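Issuing a Partial Refund in Elivitz

Last updated 2022-01-21

Partial refunds can be issued only against settled transactions. If the status is still Pending, void the transaction and run it again for the correct amount.

Click 'Reports' in the top menu, then 'Settled'. Enter the order number or the last four digits of the card and click 'Search'. Click the transaction ID to open the detail page.

Click 'Refund'. The full amount is filled in by default — replace it with the amount to be returned. Select a reason code and click 'Submit'. Refunds over $4,000 are held until a user with the Manager role approves them.
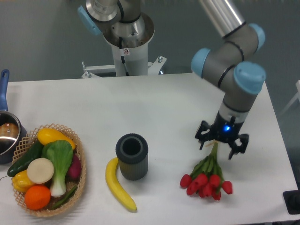

The refund appears as a separate line with its own ID, linked to the original sale. A sale can carry up to five partial refunds, provided the total does not exceed the settled amount. Error 194 means the total was exceeded. Check the earlier refunds under 'Linked Items' and enter a lower amount.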